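Ticket 146: Gripper loses hold width mid-task, toy kitchen station 3
Status: Open, waiting on part
Reported by: Mansa Ametepe
Assigned to: Kofi Gbeho
Priority: Medium

Mansa Ametepe, Tuesday 9:40
Arm faulted again on the saucepan task. Controller shows "grip width mismatch" and the arm holds position until someone clears it. The fingers stay closed. It only happens on tasks with the metal pan. Cup and plush tasks ran fine all morning. I cleared it twice and it came back both times.

Kofi Gbeho, Tuesday 10:15
Pulled the log. In the last 200 episodes there are 29 faults with this code, all of them after the gripper has closed on the pan rim. Commanded width and reported width agree at first, then the reported value jumps and the watchdog stops the arm. Please don't raise the watchdog limit to get around it – if the reading is wrong we have no idea how hard the fingers are closing.
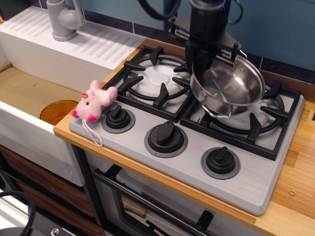

I asked Zuweira to run the same motion with the pan at three different spots on the stove. Same fault at each one, so I don't think it is a reach or joint limit problem.

Zuweira Owusu, Tuesday 11:30
Finger pads look OK, no tears. Mounting screws were tight. With the arm stopped and the gripper empty I moved the cable at the wrist by hand and the reported width changed while the fingers stayed still. Moved it back and the number recovered. Repeated this several times.

Kofi Gbeho, Tuesday 11:50
That points to the encoder line in the wrist cable. The pan task rotates the wrist further than the others, which would explain why we only see it there. Replacement cable ordered from Zosier.

Edem Zakaria, Tuesday 1:05 PM
Can we keep collecting on the other tasks in the meantime?

Kofi Gbeho, Tuesday 1:20 PM
Yes, cup and plush only, at reduced speed, with someone at the stop button. Pan tasks are off the schedule until the cable is changed and we get a clean run of 200. Faulted episodes should be tagged and left out of the Kustik upload.

Mansa Ametepe, Tuesday 1:45 PM
Tagged all 29. Schedule updated.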